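Search this site
Enter keywords Go

Neighborhood Notes: Clearing Out the Kitchen Cupboards

Apr 25, 2020 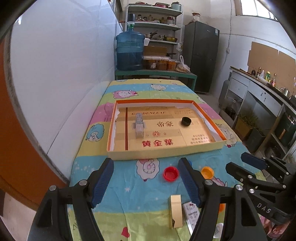

A box lid on a striped tablecloth with cartoon sheep.

Many readers have written to the newsletter this month about their kitchens. With three meals a day being cooked at home, cupboards that were fine for years have started to feel too small. The Trulberg Tenants' Newsletter asked Hubert Mayrhofer, who ran the housewares counter at Pilkington Hardware until he retired, for advice on sorting out a kitchen without buying much. What follows is based on two phone calls with him and on letters from residents of the Grelel Street buildings.

Mayrhofer's first piece of advice is to do one cupboard at a time. People tend to empty the whole kitchen onto the floor in the morning and are still stepping over it at supper. One cupboard takes 40 minutes if you stay with it. Take everything out, wipe the shelf with warm water and a little dish soap, let it dry, and put back only what you use.

Start with the food. Check the dates on cans and packets and move the oldest to the front. Flour, rice and oats should go into containers with tight lids. Several residents in the Hidex Court building reported pantry moths last August, and the moths came in through paper flour bags that had been left folded over. If you find webbing or small grubs in a bag, tie it up in plastic and take it straight down to the outside bin. Wash the shelf and vacuum the corners and the peg holes. Bay leaves will not get rid of moths, although many people swear by them.

Spices come next. Ground spices lose most of their smell after a year or two. Rub a pinch between your fingers, and if you can't smell anything, throw it out. Whole spices keep much longer. The worst place for any of them is the shelf above the stove, where the heat and steam get to them, but that is where most of us keep them.

Pots and pans take up more room than anything else. Mayrhofer suggests stacking them by size with a sheet of newspaper between each one and storing the lids upright in a dish rack. A cheap wire rack does the job. He also says to look at how many pans you cook with in an ordinary week and move the others to the top shelf. You don't have to give them away. A big roasting pan that comes out twice a year is still worth having.

For drawers, shallow cardboard is as good as anything in the stores. Box lids, shoe boxes and the trays that canned goods come in can be cut down with scissors to fit. Line them with a piece of leftover shelf paper if you like. When they get greasy or soft, put them out with the trash and cut some more. Don't keep cardboard under the sink, where a slow leak can soak it for weeks before anyone notices.

While you are under the sink, check the pipe joints with a dry paper towel. If the towel comes away damp, call the building office. Mrs. Adair in Building 8 found a drip this way two weeks ago and had it fixed the same afternoon. Cleaning products should be kept in their own bottles with the labels on. Bleach and ammonia must never be mixed or poured down the drain one after the other. If there are small children at home, put all of it up high, or fit a catch to the door.

Two letters asked about tablecloths. Wipe-clean cloths should be rolled for storage, with the printed side out, as folding leaves creases that later crack. Cotton ones can be washed with the dish towels. For candle wax, let it harden, scrape off what you can with a dull knife, then lay a paper bag over the spot and press it with a warm iron.

The refrigerator can wait until the day before you shop, when there is the least in it. Take the shelves out and let glass ones come to room temperature before you wash them, or they may crack. Pull the unit forward if you can do so safely and brush the dust off the coils at the back.

Please don't leave unwanted dishes or small appliances in the hallways. The swap shelf in the laundry room is closed for now, and the fire inspector has asked that the stairs be kept clear. Large items can be picked up by the city if you call ahead. The office can be reached at extension 475 between 10 and noon on weekdays, and staff will place the call for anyone who has trouble getting through.

Next issue: balcony tomatoes, and what to do about the pigeons.

Contact the newsletter office | © 2020 Trulberg Tenants' Newsletter | Back to top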